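Fluleck Home and Kitchen Guidance
Safe Use of Table-Mounted Arms: Bread and Baked Goods
Revised Mon 23 March

This page replaces the July version. It has been rewritten following a fault at the Bragança teaching kitchen, in which an arm kept closing on a dinner roll after the stop command had been given. The roll was crushed and a basket was pulled to the floor. No one was hurt. The review was carried out by Sihan Xiong and Jiahui Duan, and their findings are reflected in the advice below.

What went wrong

The grip force had been set to 80 percent for jar lids on the previous shift and was not reset. Crumbs had also packed into the ridges of the finger pads, and the arm read the poor contact as a slipping load. It tightened its hold. The on-screen stop was pressed but took 2 seconds to register. The wall switch was behind a stack of trays and could not be reached.

Before starting

Return the grip force to the lowest setting at the start of every shift. For soft rolls, begin at 14 percent and raise it only if the roll drops.

Brush the finger pads with a dry pastry brush. Do not use water or a damp cloth while the arm is powered.

Smooth the tablecloth and fasten it underneath with clips. A loose cloth can be drawn along with the basket.

Keep the wall switch clear. Everyone at the table should be able to reach it without leaning across the arm.

Handling rolls and loaves

Use a shallow basket with a wide opening. Lower the roll until it is just above the base before the fingers open. Twisted and braided breads have uneven surfaces and should be tested one at a time. 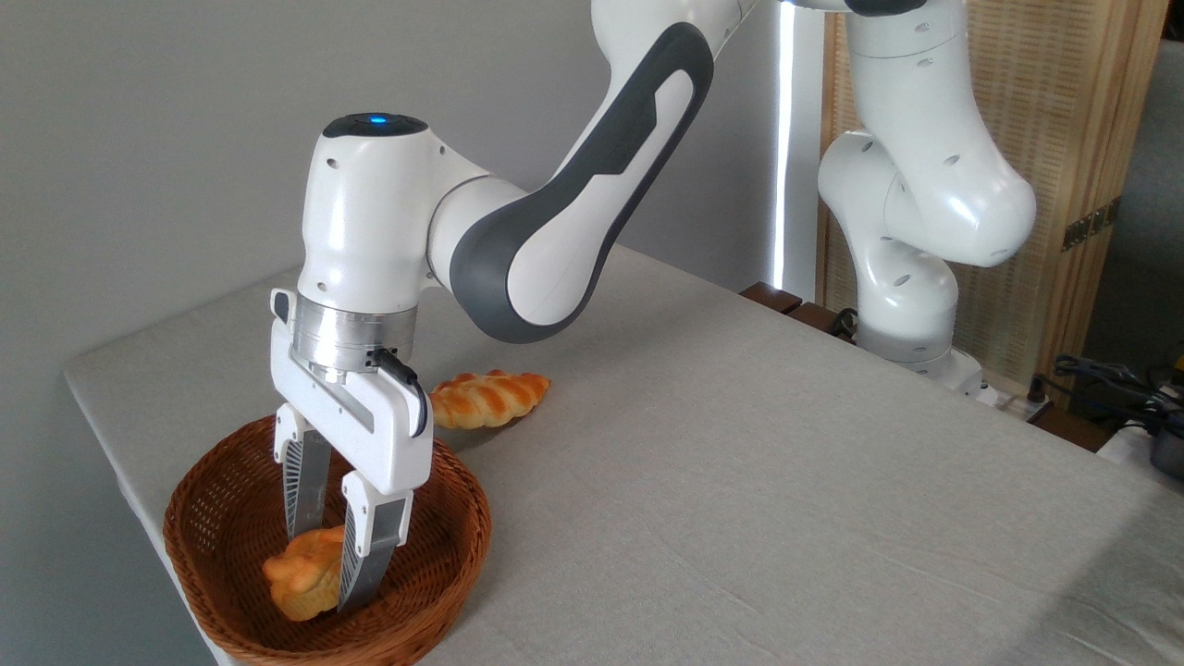 Placing a twisted roll in a wicker basket, with a braided loaf on the cloth behind it.

Move the whole basket onto the table before beginning. Any part that extends past the edge makes tipping more likely.

If the arm does not release

Switch off at the wall. Do not pull on the bread or push the fingers apart by hand. Wait until the arm is still, then follow the manual release steps in the Tandov handbook, page 77. Discard any bread that has been crushed between the pads, and check the pads for damage before they are used again.

Record the grip setting and report the fault to the kitchen supervisor the same day. The arm must stay switched off until the supervisor has signed the fault sheet.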